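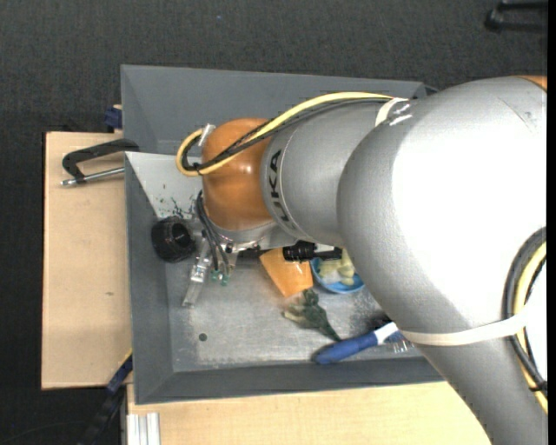
Gralus 40 Open Bin, gray: notes after a year of use

The Gralus 40 is a plain rectangular storage bin with sloping walls, sold in gray only. I bought two for a workshop that had too many shallow trays and not enough places to put awkward parts. They sit on a wooden bench top, are filled and emptied several times a day, and get carried to the wash sink about once a month. The comments below apply to the open version without a lid. Felledix, the shop I ordered from, also lists a lidded one, which I have not tried.

Dimensions and capacity

The nominal volume is 40 liters, measured to the brim. Usable volume is lower. Because the walls lean outward toward the top, the floor is noticeably smaller than the opening, and a buyer who measures a shelf insert or a foam liner from the top edge will end up with a piece that does not lie flat. Measure the floor separately. The product sheet gives outside dimensions only, and I consider this the main gap in the documentation.

The slope has a clear benefit. Small parts that come to rest against a wall slide back to the floor when the bin is nudged, and a hand or tool can get close to the edge without scraping. With straight-sided bins I regularly lost washers in the corner. In the Gralus they still collect along the bottom edge, but they are easier to pick out.

Stability

Empty, the bin is light enough to drift across a smooth bench if something brushes against it. There are no rubber feet. A load of 500 grams is enough to stop this on unfinished wood. On a varnished surface I needed more, and eventually put a strip of shelf liner underneath. Placed across two boards with a gap between them, the floor sagged slightly under a full load of steel brackets and recovered when emptied. I would not store it that way for long.

Surface and visibility

The matte gray works well as a background for black and dark brown parts under strong overhead light. It is less good for bare steel and aluminum, which tend to blend in when the light comes from one side. In the afternoon, with the window behind me, one wall is always darker than the others and small dark screws are hard to find against it. A pale liner solves this at the cost of some floor area.

Scratches show as light lines. After a year the floor of the busier bin is covered with them, and the walls much less so. None is deep enough to catch a fingernail. Marker ink came off with alcohol; a paint pen did not.

Cleaning

Warm water and dish soap are sufficient for ordinary dust and light oil. The inside corners are rounded, so a cloth reaches everything. Grease left for several weeks leaves a faint shadow. It does not transfer to parts, and I have stopped trying to remove it.

Compared with the Kukemetti tray

I previously used the Kukemetti deep tray, which is cheaper and has vertical walls. It makes better use of shelf space, as you would expect. It is also harder to empty, and two of mine cracked at the rim within the first winter. The Gralus rim has not cracked. For static storage of boxed items, the Kukemetti remains the sensible purchase. For loose parts that are handled daily, I prefer the Gralus.

Sigrun Boström, who shares the bench, disagrees on one point: she finds the sloping walls a nuisance when standing long parts on end, and keeps hers in a Kukemetti tray for that reason. The objection is fair. Anything tall and narrow leans outward and eventually falls over.

Faults

One of the two arrived with a slight twist, so that one corner of the base did not touch the bench. Felledix replaced it in July without asking for it back. The label holder is sold separately and does not grip well. I use tape.

Verdict

Recommended for loose parts of mixed size, with the reservation about steel under side light. I would order it again, though not the label holder.

Contact | Copyright Jankauskaitė Workshop Notes | Back to top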